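Stindcombe Technical Institute
Packaging and Household Materials
Unit 4 handout: Flexible film and small packs
Prepared by Daranee Wiriya. Revised 2025-11-06.

4.1 Scope

This unit covers light consumer packaging: clear film packs, folded printed packs and thin plastic bags. Rigid bottles and jars were covered in Unit 3. Bring the sorting sheet from that unit, as the same column headings are used.

4.2 Terms

Film: plastic sheet thin enough to fold under its own weight.
Crinkle: permanent small folds left by handling. A crinkled film does not return to flat when released.
Memory: the tendency of a folded piece to go back toward its last shape.
Glare: direct reflection of a lamp from the film surface. Glare hides printing and seals and is the main cause of wrong entries on the sheet.

4.3 Work surface

Items are laid out on plain gray cloth. A bare bench top lets film slide, and a white one makes clear film hard to find. Pull the cloth straight along the far edge before starting. Loose corners may be left up if no item rests on them.

Leave space between items where possible. A bag pushed against a folded pack will be recorded as one item by a tired reader, and the two then have to be separated on the sheet by hand.
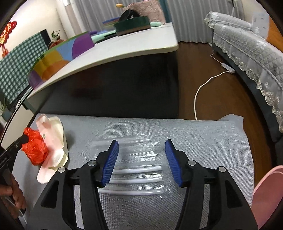 Clear packs are entered by contents first and film second. White tubes inside a transparent pack are easy to count when they lie in rows, less so when one has bowed out of line. Do not press the pack flat to straighten them. Record the pack as it lies, then note any curve in the remarks column.

Folded packs are entered by outer face color. Where the inner face differs, write both, outer first (pink/cream). Curled edges count as a shape feature and go under "form". A small printed mark is noted by color only unless it can be read without lifting the pack.

Thin bags are entered as flat, bunched or filled. "Bunched" means the bag holds a rounded shape but its contents have not been confirmed. Color is written in full: bright red, not R.

4.4 Sorting codes

100 clear film, contents visible
300 folded pack, printed or colored
892 thin bag, any color

A piece that fits 2 codes takes the lower one. The codes come from the Srithong sheet adopted in September and replace the letters used in the older Nivik sheet. Reports with letter codes will be returned.

4.5 Lighting

Set the lamp to one side. Some glare on wrinkled film cannot be avoided; turn the pack a quarter turn and read it again. A soft shadow beside a standing piece helps in judging its height and should not be lit out.

4.6 Submission

One sheet per cloth. Hand sheets to Fathima Sheikh at the Winus lab desk. Late sheets are marked but not discussed in class.

Reading for Unit 5: seals and tear strips, first section only.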